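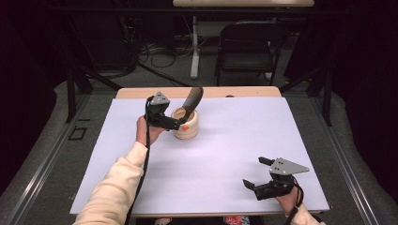
Azadeh Farahani wrote in last week to ask whether the Stedura kettle really does pour as slowly as I keep going on about, and whether it's worth the extra over the plain Riviere one. She makes one cup of filter coffee before work and has been scalding it with an ordinary kettle for years.

September 28, 2018
By Apolline Bouvier

Yes to the slow pour, Azadeh, and I'd say yes to the extra money too, though let me tell you what you're getting first!

The Stedura is a gooseneck stovetop kettle, 865 ml to the brim. I never fill it that far (the lid rattles and it spits at you), but there's plenty for 2 decent mugs. Empty, it weighs 496 grams, so your wrist won't complain halfway through. The spout is narrow right down to the base and that's where the slow pour comes from. Tip it a little and you get a thread of water, tip it more and you get a thicker thread, and it never glugs.

The Riviere is a good kettle and I used mine every day for three winters. The handle sits too close to the body for my liking, and the spout dribbles when you stop. If you mostly make tea you won't care one bit.

Things I don't love about the Stedura: the lid knob gets hot, so keep a tea towel handy. It only comes in grey or a sort of dull navy colour, and the navy shows every water spot. Our water in Tilletthorpe is hard as nails and I have to descale with vinegar every couple of weeks. It's fine on gas and electric, but it wouldn't work on my sister's induction top, so check yours with a fridge magnet if you're not sure what the Stedura people mean by "most cooktops".

Price is $33 more than the Riviere at the moment. We have the grey on the shelf now, and the navy is due back in October. Stosley filter papers fit the dripper we sell alongside it, but they don't come in the box, so add a packet to your order or you'll be standing there with a full kettle and nothing to pour it through.

Recent items
Riviere stovetop kettle
Stosley filter papers, unbleached
Ceramic dripper, one cup
Hand grinder with spare burrs
Descaling powder, small tub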